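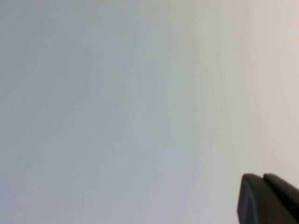

Home | News | Style | Press | Contact

Flovow Announces New Swimwear Line With Piyumi Siriwardena

3 Sep 2020 – Flovow is so pleased to share that television host and longtime friend of the label Piyumi Siriwardena has put her name, and a great deal of her time, to a new swimwear line called Dutton.

Piyumi first wore one of our suits on her Instagram page in May, and the messages have hardly stopped coming in from people who wanted to know where they could find it.

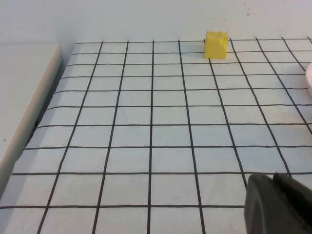 A small yellow cube near the far edge of the grid.

The line has 12 styles, from a simple triangle top to a high-waisted brief with a wide tie, and five of them come in a long-torso fit, something Piyumi asked for at our very first meeting.

"I have wanted to do this for years – I sketched on napkins, I sketched on planes," said Piyumi. "I hope everybody finds one that feels like theirs." 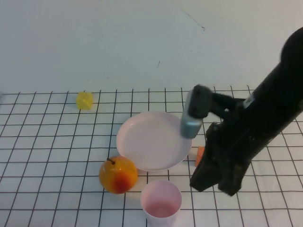 Press Bulletin, No. 200, p. 5

The first 400 orders will ship with a cotton beach bag by Mazurek, in a stripe that Piyumi picked out herself after a long and very happy afternoon with the sample books. Dutton goes on sale today at the Flovow store in Wemadbridge and on our website.

Share 12 | Comments 5

Recent releases
Mazurek Beach Bags Return in New Stripes
Flovow Opens Its Wemadbridge Store
Piyumi Siriwardena on Packing Light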